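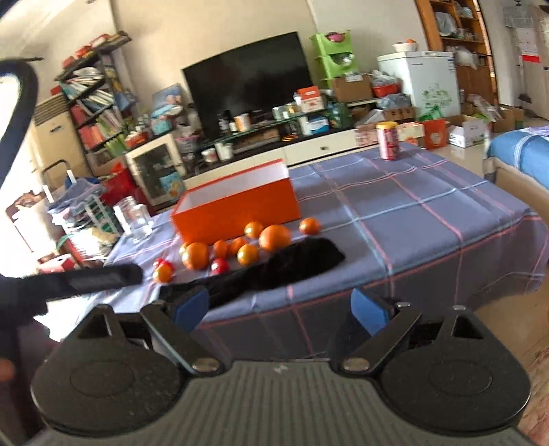

The Living Room Table in Orange Season

February 2, 2025

Every winter the long table in our living room stops being a place to eat and turns into a place to keep fruit. I order from the Espinoza grove, which packs the oranges in with whatever else is ripe, and for two weeks the whole room smells wonderful. My plan is always to sort everything the day it arrives – big ones for eating out of hand, little ones for juice – and my plan always gets as far as the plaid tablecloth.

Large oranges, small oranges and a couple of tomatoes, all sharing the box. I know tomatoes are supposed to have a bowl of their own, but they look so cheerful in there that I never have the heart to separate them. The white freezer at the back is where the juice ends up, if we haven't drunk it all first.

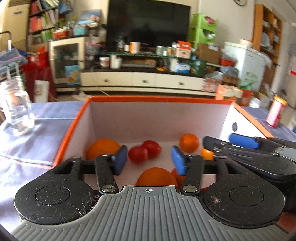

A reader in Urkach wrote that she never leaves hers boxed up for more than a day, and that a sheet of newspaper between the layers saved her whole October order. I'm going to try it, because we do lose one or two at the bottom every year.

My favorite glass, the mason jar kind with a handle, with a little water in it. It holds 700 milliliters if you fill it right up, and it has outlived every matching set we ever bought. The cart behind it, with the folded blue and pink cloths on top, is the nearest thing we have to a linen closet. 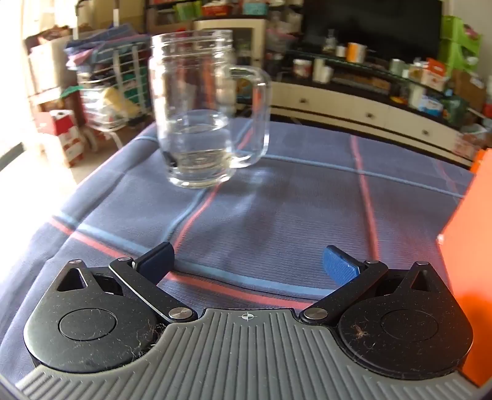
More from the apartment

The balcony in October (before the rain got to the geraniums)
Grandmother's recipe cards, all 100 of them
Our week by the lake at Holtel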